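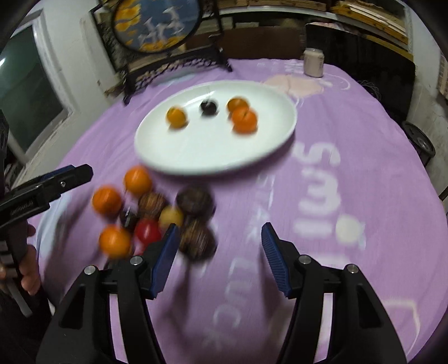 **Dymphna Ní Mhurchú**
*Activity guides, Manirow*

## Section 2: Setting up the ball-and-plate sort

I love this one! It's a table activity with very little to set up, and people of any age get pulled into it. All you need is a cloth, a plate and a good mix of small balls in different colors.

### Before you start

1. Clear the table and lay the cloth over it. Smooth it from the middle out, so the balls don't settle into the creases. A solid color works beautifully — orange and yellow really sing on lavender.
2. Set a round white plate near the center, within easy reach of everyone playing.
3. Tip the balls gently onto the cloth, beside the plate, and gather them into a loose group with your hands.

**Note:** Mix plain balls with patterned ones. Striped browns and mottled dark browns make people slow down and look twice, and a single glossy red is always a favorite.

### Playing a round

1. Agree on a rule. "Oranges first" is a great opener.
2. Move one ball at a time from the cloth to the plate. Set it down low and let go slowly.
3. Wait for the plate to settle before adding the next ball.
4. When the rule is used up, pick another and keep going. Light to dark is lovely, and much harder than it sounds!
5. Slide everything back onto the cloth and swap places.

Allow 30 minutes for a first session. Maeve Horgan ran it with a group of 11 in July and they took turns in pairs, with everyone else calling out the next color.

**Caution:** Small balls are a choking hazard. Keep them away from babies, toddlers and pets, and check the floor when you pack up.

**Caution:** A plate with a flat middle and a raised rim is best. Balls roll straight off a very flat one, and they go a surprisingly long way.

### Packing away

Shake the cloth out over the table, fold it in four, and store the balls in a drawstring bag with the plate laid flat underneath. For the two-plate version, go to Section 3.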